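Cutdale Community Workshop: Progress Report to the Flilia Fund, May

Prepared by Usman Rind, workshop coordinator

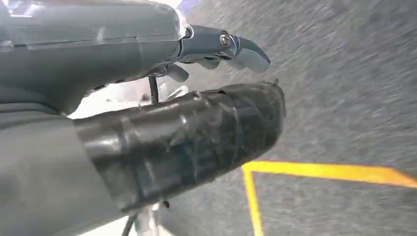 The grant of 2,000 was awarded to put the ground floor workshop back in order after the move from Cabral Street. Most of that work is done. The remaining items are listed at the end with the costs we expect.

Floor and layout
The old shelving along the back wall has been taken down and the floor cleared from the door to the window. We swept and sealed the concrete in two stages so that evening classes could carry on in the front half. The seal took longer to cure than the supplier said, and we lost one Monday session. Members now have a clear walkway to the sink and the fire exit.

Sorting and storage
We went through 262 boxes from the old building. Of these, 198 have been sorted, labeled and shelved. The rest are mostly mixed hardware and short lengths of pipe, and they are slow going. Walid Yammine has set up a simple system — fasteners by size, hand tools by trade, anything electrical held back for testing. Rolls of tape, cable ties and glue used to turn up in every box and are now kept together in one cabinet near the door.

Repairs
Loose handles and split grips are being dealt with as they come up. Tape is accepted as a short-term fix, but we have asked members to write the item in the repair book so it can be replaced properly later. There are 9 entries open at present.

Spending
Roughly two thirds of the grant has been spent, mainly on floor sealer, shelving and bins. The shelving came from Gernberg and was delivered in two loads. One upright was bent and has been exchanged at no charge. Receipts are attached.

Still to do
Sort the remaining boxes.
Test and tag the electrical items.
Fit a second light over the workbench — a quote has been requested.
Close out the repair book entries.

We expect to finish within the agreed period and are not asking for any change to the budget.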